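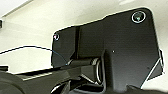 Figure 3. Right gripper, wrist camera view, low angle. Mounting plate with its two ringed screws. Photo: Yannick Coste, Grotelville bench.

4.2 Wrist view and grip trials

We ran the two grippers, Perkura and Allari, on the same arm with the same Leblanc controller. Same objects, same tray, same start pose. The camera and its lens stayed the same too. Section 4.1 covers the scene camera, so only the wrist camera here.

First problem, and the one that ate most of June: how much of the wrist view is gripper. On the Perkura the plate takes up the center and right of the view at low angles (Figure 3), and what is left for the background is a strip along the top and the left side. Good edges though. The bright rim along the plate against a pale background is sharp enough that a plain threshold finds the outline, and we used that outline as the mask for the Perkura runs. No learned segmentation. We tried one early on and it was slower and worse at the lower edge, where the dark base parts run into each other and the shadows between them look the same as the parts.

The two screws on the plate turned out handy. Both have a light ring and show up well, so we use the pair as a fixed mark to check that the camera has not moved in its mount. Procedure: take a frame at the start pose, find the two rings, compare with the stored positions, stop the run if either is off by more than 3 pixels. This was Juntunen's idea and it replaced a printed tag that kept peeling off. The groove down the left part of the plate was tried as a third mark and dropped. Too dark, and it goes flat when the light is straight on.

Grip trials were done in blocks of 1,000 per gripper and controller setting. Perkura got three blocks plus one repeat, so 4,000 grips in total; Allari got 3,000, no repeat. The repeat was needed for the stiff setting after a firmware change on the Leblanc, which reset the force limit to its default without a warning. We found it when Khumalo noticed that the soft foam blocks were coming out dented. All grips from that block are left out of the success rates in Table 2 but kept in the timing data, as the closing speed did not depend on the limit.

Controller settings. Soft: low stiffness, slow close, stop on first contact. Medium: same stop rule, faster close. Stiff: position control all the way, stop on force limit only. We had planned a fourth setting with a mixed rule and ran out of time. The stop rule uses motor current, which is noisy on both grippers, more so on the Allari. A short moving average fixed most of it. A longer one made the soft setting miss thin objects alltogether, since by the time the average had risen the finger had already pushed the object over.

On thin objects (cards, the flat spoon, the rubber strip) the Perkura did better at soft and medium. On round objects the Allari was ahead at every setting. We put this down to the finger faces. The Allari pads are wider and give a little, so a ball settles between them; the Perkura finger has flat beveled faces and a tapered tip, good for getting under an edge, bad for anything that rolls. With the stiff setting the gap on round objects grew. Most of the Perkura misses there were the same miss: first finger touches, object rolls, second finger closes on nothing.

Cable routing came up late and should have come up early. The cable runs free across the front of the gripper, and its path in the wrist view changes with wrist roll. In some poses it lies well off to the side. In others it goes right across the finger and the silver ring, which is where the contact check looks for motion. A thin blue line over a gray finger is easy for a person to ignore and hard for the frame-difference check, which treats any moving edge near the ring as contact.
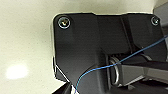
False contacts from this were common enough in the first Perkura block that we changed the check before going on. Color first: anything clearly blue is masked out and the hole is filled from the previous frame. Works as long as the light is even. When the cable picks up a bright highlight along its length the color washes out and part of it slips through the mask. We then added a shape rule (long, thin, no wider than a few pixels, crosses the edge of the view) and between the two rules the false contacts nearly went away. The rules are cheap and run inside the control loop on the Leblanc with no extra hardware.

Tying the cable back was tried. It pulled tight at large wrist roll and once came out of its socket, so we went back to letting it hang. A guide clip would be the right answer. Magsi drew one, it was printed, it fouled the housing on closing, and a second version did not make it into the trials reported here.

Glare. The pale background surface gives a soft bright patch in some poses, and its place in the view shifts with the wrist. It never sat on the fingers during a grip in the frames we checked by hand, so we left the lamp where it was. The auto exposure does react to it though: with the patch in view the black housing goes darker and the inner parts of the opening lose detail. Fixed exposure was better for the contact check and slightly worse for finding the object before the grip. We used fixed exposure for all reported blocks and accepted the loss. A reader who wants to repeat the work with a darker surface should expect the plate outline to be harder to find, as the threshold depends on the contrast.

Mount angle. The camera mount has a slot that allows some tilt. Tilting toward the fingers gives more finger and less tray, and the reverse. With the reverse tilt the search for the object got faster but the ring moved toward the lower border and the contact check became useless in some poses. All trials use the tilt toward the fingers. We marked the slot with paint. Coste set the tilt each morning and Hervieu checked it with the screw marks before the first grip, and on the days when the check failed it was nearly always the tilt screw and hardly ever the camera itself.

Swapping grippers took longer than the makers suggest, mostly because of the camera, which has to come off the Perkura before the plate screws can be reached with a normal driver. After each swap the stored screw positions were taken again. We did not swap within a block. This means gripper and time of day are partly mixed up in the data, as the Allari blocks tended to be run in the afternoon. Window light was blocked with a blind from the second block on. We looked for a drift in success rate within blocks and saw none, but the first block of each gripper should be read with some care.

Wear. The Perkura finger tips showed light marks after the stiff setting, no change in fit that we could measure. One Allari pad came loose near the end of its last block and was glued back; the grips between the last good pad check and the repair are flagged in the data and left out of Table 2. Leaving them in does not change the order of the settings for any object group.

On the whole the choice of setting mattered more than the choice of gripper, except for the round and thin groups already mentioned. Medium was best or tied for best on most objects. Stiff was fastest and dropped the least once it had hold of something, it just got hold of fewer things. For the sorting task in Section 5 we therfore use medium throughout, with the Perkura on the right arm, the color and shape rules switched on, and fixed exposure. The Allari is used only for the ball bin. The left arm has no wrist camera and takes its contact signal from motor current alone, with the same moving average as above.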